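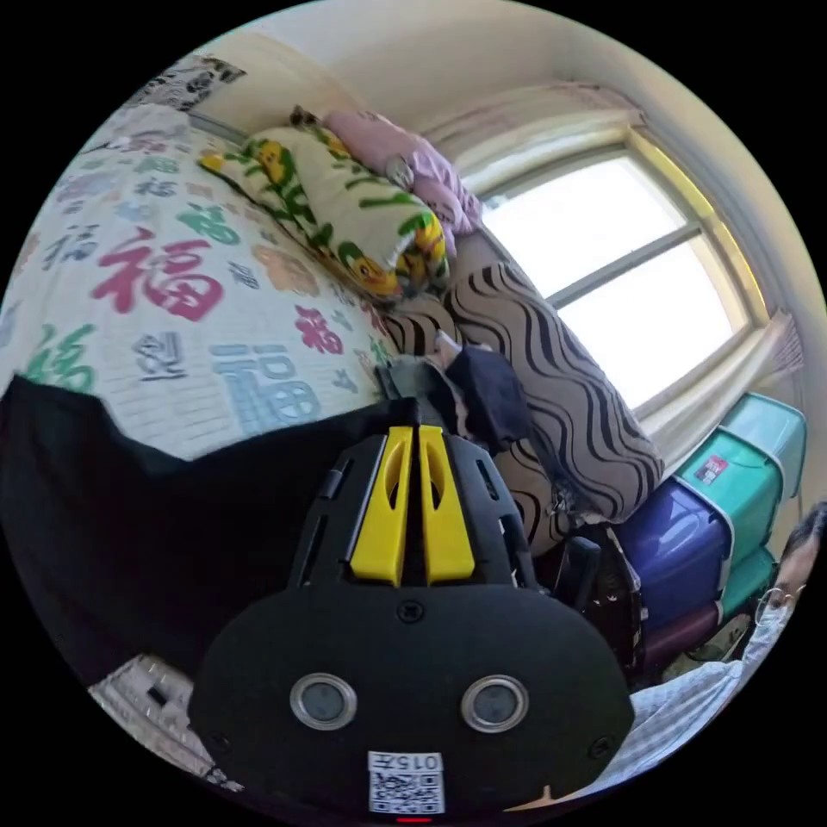
The Malline training goal net is a replacement net for small-sided soccer goals, made from knotless polyethylene with a 100 mm square mesh. It fits the Jardine and Udov aluminum frames without adapters. For fitting, lay the net out flat indoors before carrying it to the field; a bed covered with a quilt will do, and a boldly printed one, such as cream with large characters in red, green and blue, makes a twisted panel or a crossed cord easy to spot through the mesh. Then mark the two top corners with tape and fold toward the center.

Specification
Cord: 5 mm braided, UV stabilized
Mesh: 100 mm square, knotless
Depth at base: 2 m
Clips supplied: 30
Colors: white, black

The border rope is sewn into the net on all four sides. Attach the crossbar first, then the posts, then the ground bar. Leave slack at the back — a net pulled tight returns the ball to the shooter and wears at the clips.

Nilico clips from before the April revision have a narrower jaw and do not hold the border rope. Order the current type with the net if the frame still carries the old ones.

Nets are dispatched folded, with clips bagged separately. Dry the net fully before storage. Fitting questions go to Niall Rankin in technical sales.

Print this page | E-mail this page
Last updated: August 26, 2026
Contact us | Copyright Malline | Back to top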